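Dasdale gripper kit with a PiPER arm, is it worth it for small cups?

Shahnaz Chowdhury
Nov 27, 2022

I am thinking to buy the Dasdale parallel gripper kit for our PiPER arm. We want it for sorting plastic cups and small toy blocks on a table. The seller says that setup takes 2 hours. Is this true, and does it hold thin cup rims well?

Nimal Liyanage

I have used this kit since July, so I can tell you my experience. Setup took me 17 hours in total, spread over 8 evenings, but I am slow with cables.

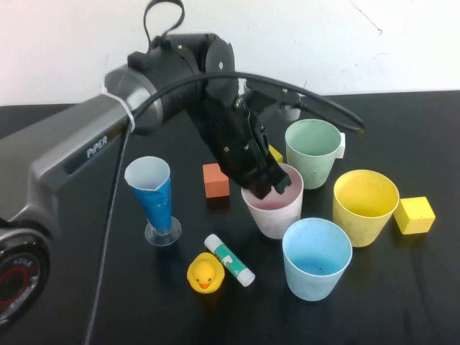

For cups, I lower the two fingers just inside the rim and close on the wall. Please keep the force low, soft plastic bends easily. Wooden cubes are simpler. Round things such as a rubber duck need more patience. Leave enough slack in the cables for the wrist to turn, and tie them well. The manual is short on this point.

I would buy it again, but not at full price.

Sung

get the Siline one, cheaper. never tried it with cups though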